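# Dicas de cozinha para quem grava exemplos no simulador

*Caderno de dicas da oficina Fundside, revisto em 2/2/22*

Quem cozinha em casa já sabe que pôr a mesa parece a tarefa mais simples do mundo até termos de a explicar a alguém. Pois experimentem explicá-la a um sistema que só aprende vendo fazer! Foi assim que esta página começou, com uns apontamentos colados na porta do frigorífico, e foi crescendo à medida que íamos gravando demonstrações de arrumar e levantar a mesa no Zultivon, o nosso ambiente simulado.

**Espalhem as coisas como elas ficam depois do jantar.** A tentação, quando se monta a mesa virtual, é alinhar tudo muito direitinho, com o prato ao centro e os talheres ao lado, como num restaurante. Só que o sistema vai apanhar mesas de gente que acabou de comer e se levantou para atender o telefone. Deixem uma colher aqui, outra mais adiante, a garrafa chegada ao prato, e ponham o tacho grande lá ao fundo, que também é preciso aprender a esticar o braço.
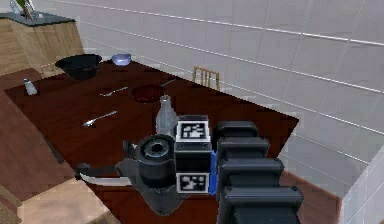

A colega que gravou a série Mavcombe escreveu-nos a discordar um bocadinho: para ela, quem está a começar devia fazer as primeiras 13 gravações com um só talher na mesa e só depois ir juntando loiça, que com tudo à mistura as mãos se atrapalham e os exemplos saem cheios de hesitações. Acho que tem razão quanto aos principiantes, e passei a recomendar isso mesmo a quem chega de novo. Para os outros, mantenho o que disse!

**Colheres, sempre pelo cabo e sem pressas.** Aproximem a pinça devagar, parem um instante por cima do cabo e só depois fechem. Essa pausa pequenina (um segundo chega perfeitamente) ajuda muito quando mais tarde se corta a gravação em passos. Se a colher escorregar, não apaguem o exemplo: voltem a pegar nela e marquem a gravação como "com correção". Na minha experiência são dos exemplos mais úteis que guardamos.

**Vidro e coisas transparentes.** Costumam dar trabalho, tal como na vida real dão trabalho a quem procura os óculos. Rodem um pouco o ponto de vista antes de pegar na garrafa e agarrem-na pelo corpo, abaixo dos ombros.

**Mudem de vista de vez em quando.** Entre uma série e outra, deem uma volta à sala e vejam a mesa de outro canto, com as cadeiras à frente e tudo. É um hábito que ganhei em casa, a limpar a bancada: só quando me baixo é que vejo as migalhas. 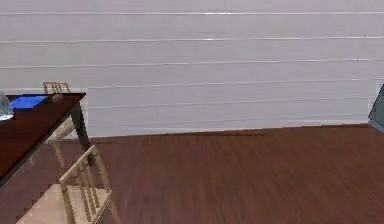 Guardem também essas vistas sem movimento nenhum, numa pasta à parte. Nós chamamos-lhe Morris, por razões que já se perderam, e serve para conferir se os objetos ficaram onde a lista diz que deviam ficar antes de começar uma série nova.

**Quanto gravar de cada vez.** A minha conta é de 30 exemplos por sessão, com uma pausa a cada quatro minutos para largar os comandos e esticar os dedos. Em março tentámos sessões mais compridas e os últimos exemplos vinham todos iguais, feitos já de cor. Bebam um chá, troquem os pratos de sítio e recomecem.

**Nomes dos ficheiros.** Escrevam a tarefa, o objeto e o resultado, por esta ordem e sem acentos: *arrumar_colher_correcao*, por exemplo. E façam-no logo a seguir a gravar, enquanto ainda se lembram do que aconteceu.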